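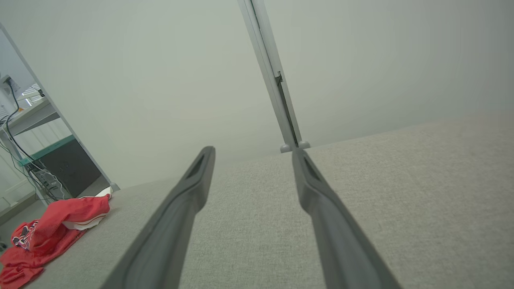 Light gray textured fabric

Is fabric protector worth paying for on a new sofa?

We ordered a light gray sofa from Ketance and the store wants 70 dollars extra for something called Fenilex, sprayed on at the warehouse before delivery. The salesman said it lasts 5 years and stops "all common stains." I asked what counts as common and he handed me a leaflet. Has anyone paid for this and seen a difference? The sofa was 900 dollars, so I don't want to ruin it, but this smells like an add-on to me.
Posted by grayarea_4, April 17, 2022

peng_tenant
Skip it. Pure markup.

millroad
I'd be suspicious too. I paid for a treatment on my last couch and had no way of knowing if anyone had sprayed it at all. Coffee went straight in. When I called, they said the plan covered "accidental single-event staining" reported within 5 days, with the receipt – and body oil, sweat, pets and dye from jeans were all left out. Jeans were what wrecked mine.
Ask for the full terms before you pay, and not the leaflet. Then look under the cushions for a tag with a cleaning code. W means water-based cleaner is fine, S means solvent only, WS means either, X means vacuum only. If yours is W or WS you can deal with most spills yourself by blotting with a damp white cloth. Don't rub.

oldcushions
Slightly different view. Sprays can help with water-based spills for a while, they just wear off where people sit. I use a can of Raren from the hardware store and redo the arms every April. Try it on a hidden spot first – on one chair it left a faint ring that never came out. Would I pay a store 70 dollars for it? No. Do I trust the 5 years? Also no.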